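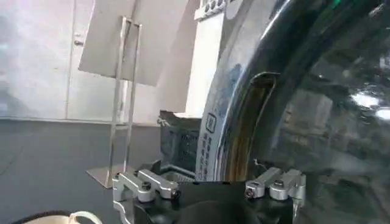 Chapter 7
Water on the Move

Think about how far water travels to reach you. The glass you drank at breakfast may have fallen as snow on a mountain, sunk into gravel, sat in the dark for years, and then raced through a pipe under your street. By lunchtime it was on its way again! Water never stays put for long, and in this chapter we are going to follow it.

In Chapter 6 you learned how rain and snow collect in rivers, lakes, and the ground. Now we turn to the part of the journey that people have built: the wells, tanks, mains, drains, and treatment plants that carry water into a town and back out again. Most of it is buried, so it is easy to forget. But dig into the story of almost any town and you will find an argument about water somewhere near the beginning.

A town that ran dry

Take Draderton, a mill town on a low hill above the Nakpan River. For its first 70 years, Draderton got all its water from shallow wells, and a shallow well is a fine thing when 600 people share a handful of them. Then the mills grew. The town reached 2,946 residents, the wells dropped lower every summer, and one August several of them gave nothing but mud. Families hauled river water uphill in barrels, and the barrels went past the mills' own waste ditches on the way.

What would you have done? The town had the river right there, but the river was at the bottom of the hill and the people were at the top. Water flows downhill for free. Getting it to go up takes energy, and energy costs money. Draderton's answer was a steam pump, a long iron pipe, and a tank on the highest ground in town. The pump did its slow work all day and night, and gravity did the rest, pushing water down from the tank into every street. You will build a small model of this system in Section 7.2 (bring a towel).

Where does it all go?

Here is a question that surprised the people of Draderton, and it may surprise you too. Once water comes easily into a house, people use far more of it. They fill bathtubs. They water gardens. They wash clothes more often. All that used water has to leave again, and a town that has planned only for water coming in is headed for trouble.

Look around your own home and you will find the same two-way traffic. Every sink, toilet, and washing machine has a way in for clean water and a way out for dirty water, and the two must never mix. Keeping them apart, from the kitchen faucet all the way to the river, is one of the great jobs of public health.

Words to know

Aquifer: a layer of rock, sand, or gravel that holds water underground
Main: a large pipe that carries water under a street
Pressure: the push of water against whatever holds it
Wastewater: water that has been used and sent down a drain

Before you read

Make a quick list of every time you used water yesterday between waking up and going to bed. Keep it in your notebook. You will need it for the water diary in Section 7.1.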